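Textile Care and Garment Construction
Unit 4: Knit Trims and Outerwear
Course notes prepared by Sirkka Ojala, Rusevport

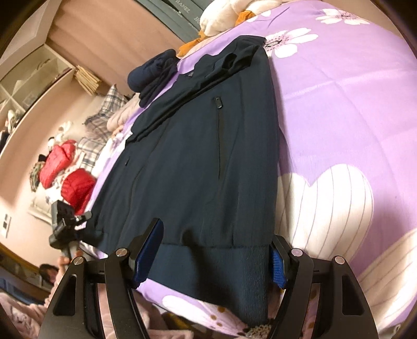

Fig. 4.1. Navy zip-up jacket with a ribbed knit hem.

4.1 Purpose of ribbing
Ribbing is a knit fabric in which columns of knit and purl stitches alternate. The purl columns sink behind the knit columns, so the fabric draws in when relaxed and opens when pulled. It is used at hems, cuffs and collars, where a garment must stretch to be put on and then close against the body.

4.2 Cutting and joining
The band is cut shorter than the edge it will finish. For the practice piece, students will cut a band 20 percent shorter than the garment edge. Divide both the band and the edge into quarters, match the marks, and stretch only the band while sewing. A band that is stretched unevenly will ripple - the fault most often noted in last June's samples.

4.3 Recovery
Recovery is the ability of a knit to return to its first length after stretching. Mark a 25 cm length on the sample, extend it, release it, and measure again after one minute. Record the result on the Unit 4 sheet. Samples containing elastane should be tested separately from all-cotton samples.

4.4 Care
Ribbed trims should be dried flat where the care label permits. Hanging a wet garment by its hem will lengthen the band. Close zippers before washing.

Reading: Laitinen, course reader, chapter on weft knits. Samples are due to Eino Lahtinen in the Trekley workroom by 19 Dec 2019.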